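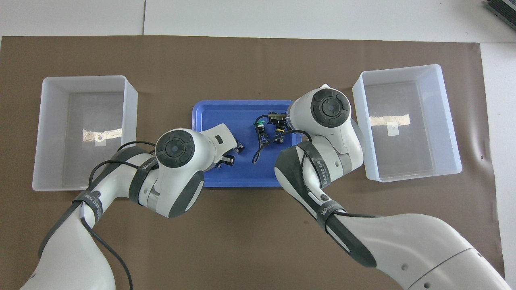

교사용 안내서 > 학생 활동 > Jidport 설정 > 발표 대회 심사

4장. 교내 발표 대회 심사판 만들기

이 장은 Jidport로 교내 말하기 대회나 진로 발표 대회의 심사를 처음 준비하는 지도교사를 위한 것이다. 제조사 Viltach의 홍보 자료에는 "클릭 몇 번이면 공정한 심사"라고 적혀 있다. 클릭 몇 번으로 되는 것은 심사판을 여는 일까지다. 공정한지는 채점 기준을 누가 어떻게 썼는지에 달려 있고, 프로그램은 그 부분을 도와주지 않는다.

마지막 수정 10/9/18, 정리 Lumturie Lazarević

4.1 시작하기 전에

다음이 준비되어 있어야 한다.

- 교사 권한 계정(학생회 계정으로는 대회 메뉴가 보이지 않는다)
- 참가 학생 명단. 이름, 학년, 발표 제목 세 칸만 있으면 된다.
- 종이에 먼저 써 본 채점 기준표
- 심사위원 이메일 주소

주의: 한 대회에 등록할 수 있는 참가자는 50명까지다. 넘치는 학생은 오류 메시지 없이 명단 끝에서 잘린다. 명단을 올린 뒤에는 마지막 줄의 이름이 원본 파일의 마지막 줄과 같은지 눈으로 확인한다.

4.2 대회 만들기

1. 왼쪽 메뉴에서 [학생 활동]을 열고 [대회]를 누른다.
2. [새 대회]를 누르고 이름을 적는다. 이 이름은 상장 서식에 그대로 찍히므로 "테스트2" 같은 이름을 쓰지 않는다.
3. 대회 유형에서 [준비된 발표] 또는 [즉흥 발표]를 고른다. 저장한 뒤에는 바꿀 수 없다.
4. [명단 가져오기]로 참가자 파일을 올린다.
5. 발표 순서를 정한다. [자동 추첨]이 기본값이다.

참고: 자동 추첨이 정말 무작위인지 우리는 확인하지 못했다. Wing-yan Peng 선생님이 같은 명단으로 여러 차례 돌려 보았는데, 명단 첫 줄의 학생이 유난히 앞 순서에 자주 나왔다. 우연일 수도 있다. 제조사에 문의했으나 "알고리즘은 검증되었다"는 답만 왔고, 누가 어떤 방법으로 검증했는지는 적혀 있지 않았다. 학생들 앞에서 제비를 뽑고 결과를 [직접 입력]에 넣는 방법을 권한다. 시간도 그리 더 걸리지 않는다.

4.3 채점 기준 입력

기본으로 들어 있는 기준표는 항목이 16개다. 발표 한 편을 들으면서 그 많은 칸을 진지하게 채울 수 있는 심사위원이 얼마나 될지 의문이다. 작년에 기본 기준표를 그대로 썼을 때 후반부 항목의 점수가 거의 같은 숫자로 채워졌다. 꼼꼼한 표가 꼼꼼한 채점을 뜻하지는 않는다.

1. [채점 기준] 탭에서 [기본 기준표 복사]를 누른다. 원본을 고치면 다른 학교 행사에도 반영되므로 반드시 복사본에서 작업한다.
2. 쓰지 않을 항목을 지운다. 내용, 구성, 전달, 질의응답 네 항목으로도 순위는 갈린다.
3. 남은 항목마다 배점을 적는다. 합계가 맞지 않아도 저장이 되니 계산기로 따로 더해 본다.
4. 각 항목의 설명란에 높은 점수와 낮은 점수가 어떤 발표인지 한 문장씩 쓴다. 설명란은 300자까지 들어간다.
5. [열정], [자신감] 항목은 켜기 전에 한 번 더 생각한다. 목소리가 큰 학생에게 점수를 한 번 더 주는 항목이 되기 쉽다.

주의: [음성 분석 점수] 스위치는 꺼 둔다. 말 빠르기와 멈춤을 재서 "설득력"을 숫자로 보여 준다는 기능인데, 빠르기와 설득력이 어떤 관계인지 설명서 어디에도 근거가 없다. 말을 더듬는 학생이나 한국어가 모국어가 아닌 학생에게 불리할 수 있다. 켜 둔 채로 대회를 시작하면 총점에 자동으로 합산된다.

4.4 심사위원 초대

1. [심사위원] 탭에서 이메일을 입력하고 [초대]를 누른다.
2. 초대장은 학교 스팸함으로 들어가는 일이 잦다. 보냈다는 표시를 믿지 말고 받았는지 직접 묻는다.
3. 심사위원마다 [서로의 점수 보기]를 끈다. 기본값은 켜짐이다.
4. 참가 학생과 가족이거나 그 학생을 개인 지도한 심사위원은 해당 학생 줄에서 [제외]로 표시한다.

참고: 제외된 칸은 빈칸이 아닌 0점으로 계산되던 때가 있었다. 지금 판에서는 고쳐졌다고 하지만, 연습용 대회를 하나 만들어 평균을 손으로 맞춰 본 다음에 쓰는 것이 좋다. Issa Awad 선생님이 쓰는 표 계산 파일은 교무실 공유 폴더의 "발표대회"에 있다.

4.5 당일 진행

1. 시작 전에 심사위원 기기를 모두 같은 무선망에 연결한다. 강당 뒤쪽은 신호가 약하다.
2. [대회 시작]을 누른다. 이때부터 기준표가 잠긴다.
3. 발표가 끝날 때마다 [다음 참가자]를 누르기 전에 모든 심사위원의 표시가 초록색인지 본다. 회색이면 점수가 서버에 없다.
4. 제한 시간 감점은 계시 담당이 종이에 적고, 나중에 교사가 입력한다. 내장 타이머는 화면이 꺼지면 멈춘다.
5. 전부 끝나면 [결과 내보내기]로 파일을 받아 둔 뒤에 [대회 종료]를 누른다. 순서를 바꾸면 심사위원별 점수가 사라지고 총점만 남는다.

주의: 종이 채점표를 심사위원 수만큼 인쇄해 둔다. 지난 대회는 참가자가 13명뿐이었는데도 중간에 접속이 한 번 끊겼다. 제조사는 학교 망 문제라고 했고 전산 담당은 서버 문제라고 했다. 어느 쪽이 맞는지는 아직 모른다.

4.6 결과를 학생에게 알릴 때

[학생 공개]를 누르면 순위와 총점이 나간다. 심사평은 따로 체크해야 함께 나간다. 등수만 받은 학생은 다음 발표에서 무엇을 고쳐야 할지 알 수 없으므로 심사평 공개를 먼저 켠다. 심사평이 비어 있는 학생이 있으면 공개를 미루고 심사위원에게 다시 요청한다.

자동 생성되는 "성장 그래프"는 대회가 한 번뿐이어도 선이 그려진다. 시작점이 무엇인지 Shirley Nuttall 선생님이 문의해 두었고, 답이 올 때까지 생활기록부나 추천서에 인용하지 않는다.

공유 16 | 댓글 3

관련 글
- 3장. 학급 명단과 권한 나누기
- 5장. 상장 서식 고치기와 인쇄
- 즉흥 발표 주제 모음, 10월분
- Hsieh 표 계산 파일로 점수 옮기기
- 심사위원에게 보내는 안내문 견본 (Shu-fen Siu)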